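Print this page
E-mail this page

Speaker notes: One tray, one table. Keeping small things where you can find them

Speaker: Dragica Kovačević
Handouts: Vlasta Jurić has them at the door

Start on time even if people are still coming in. Say hello, say where the washrooms are, say the talk runs 14 minutes with questions after.

Opening. Ask who has lost a small part this month. Wait for hands. Then tell the Mekell story: a drawer at home, 262 screws and washers, no two people in the house agreeing on what any of it was for. Keep it short. Don't do the voice.

Main point to get across early: a work table stays clear when there is one fixed spot for the loose bits, and that spot has walls. A blue square tray on a white table does the job. The colour matters more than people expect. You can find it from across the room.
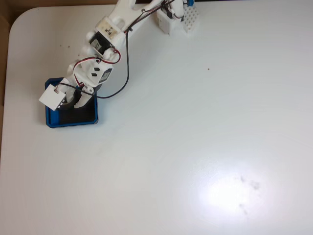 SKODATSKA, 2025-10-09

First slide. Leave it up while you talk about placing the tray. It sits to one side with white table around it. Say that I put mine on the left because I'm right-handed and my right hand is usually holding something. Left-handed people can swap it.

Point out the raised walls and the black floor inside. A pale washer shows up well on black. A black screw doesn't, so put a scrap of white paper down if you're sorting dark hardware. Vlasta's tip, give her credit.

Mention the loop of cable lying across the table. Cables and trays compete for the same room. Settle where the cable goes first, then set the tray down clear of it. If the tray goes first, you'll be moving it all day.

Table surface. Matte is easier on the eyes than gloss under a bright lamp. If your table at home is shiny, an old placemat will help. Rounded corners are nice for hips and sleeves but small things roll off them the same as any other corner, so keep the tray back a bit.

Pause for a drink of water.

Second part, the rules. Only 2, and read them slowly.

Parts go in the tray and tools don't. Once a screwdriver is in there, everything else ends up under it.

Empty it at the end of the day. Into labelled jars, the bin, or back on the thing it came off. The Vass club lets theirs go a week and then spends Saturday morning sorting. Someone from Vass may be in the room, so be kind about it.

On labels: masking tape and a marker are fine. Beige tape takes ink well and peels off clean if you don't leave it for years. Write big. A single number is enough if you keep a list somewhere. I tried printed labels from Grekar and they looked good, but I couldn't read them without my glasses.

Next slide for the tray itself. Look at the lighter blue step running around the inside. A ledge like that can hold the odd piece you want to keep apart from the rest, as long as the table doesn't get bumped. 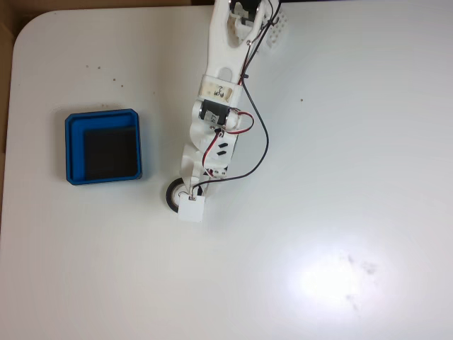
Questions that usually come up

Does it have to be square? No. A square one lines up with things and is easy to tip into a corner when you empty it. A round cake tin will do.

What about magnets? Good for steel, no use for brass or plastic. Don't get drawn into this one, it ate ten minutes in March.

Kids and cats. Lid, or a high shelf.

How many trays? One per table. If there are two jobs going, clear one away first. Somebody will disagree. Let them have their say and move on.

Finish by reminding people to pick up the handout and stack their chairs. Next month's talk is Vlasta on glue.

Print this page
E-mail this page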